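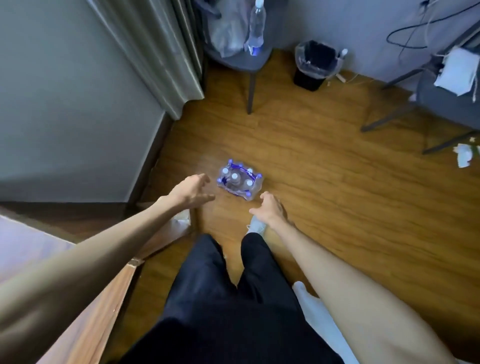 Progress on the Sturnulell resident supply program since October has been slower than the plan you approved, and I would sooner say so at the top than bury it in a table. The program pays for drinking water and dry goods to be brought to people in single rooms at the Haque building, where the tap water is safe on paper and still comes out brown on some mornings. Our proposal said every delivery would end with the goods "stored accessibly." I had doubts about that phrase when Nusrat Ranasinghe and I wrote it, and I have more now. A shrink-wrapped pack of bottled water set down on the floor next to the bed has been delivered, and the form gets its check mark, but anyone who wants to shift it has to bend down with both arms out and take hold of it from the sides. For a resident with a bad back that is not accessible storage.

Deliveries

We delivered 532 packs of water against a target of 571. The shortfall comes almost entirely from the two weeks when the freight elevator was out of service. Brallell, who supply the water, offered to make up the difference in a single drop before the holidays. I turned that down. There is no place in the building to keep that many packs, and the number would have looked good in this report while the hallway filled up.

Dry goods went out on schedule. I have no complaint there except that residents keep telling us they don't want the lentils.

Storage in the rooms

The rooms are small. With a bed and a chair in place there isn't much floor left, and what there is gets used for walking. The original plan was a low shelf in each of the 60 rooms, bought through Workumum. Three shelves have been installed. One of those has already been taken apart by the resident, who said it blocked the closet, and having seen the room I can't argue with him.

Workumum's position is that the shelf is the right size and that residents need time to get used to it. I don't find this convincing. The shelf was chosen from a catalog before anybody had measured a room, and I include myself in that. I have put the remaining order on hold. No cancellation fee applies if we decide by the end of the quarter.

Rafsan Bhuiyan has suggested opening the packs at the door and bringing the bottles in loose, a few at a time, to go wherever the resident wants them. It costs nothing in equipment. It does add time to each visit, and we have not tested how much. He is optimistic. I would like to see it done on one floor before we call it a solution.

Resident feedback

The survey you asked for was handed out and the answers were very positive. Please read them with care. The forms were collected by the same people who bring the water, and few residents are going to write something rude and hand it to the person holding their groceries. Nusrat will run the next round by mail.

What we are asking for

We request permission to move the unspent shelf money to staff hours for a trial of Rafsan's method on the third floor. We are not asking for an increase. If the trial shows no improvement, we will report that and return what is left.

We would also like to drop "stored accessibly" from the reporting form and replace it with two plain questions: where was the water put, and can the resident lift it from there?

Submitted January 3, 2022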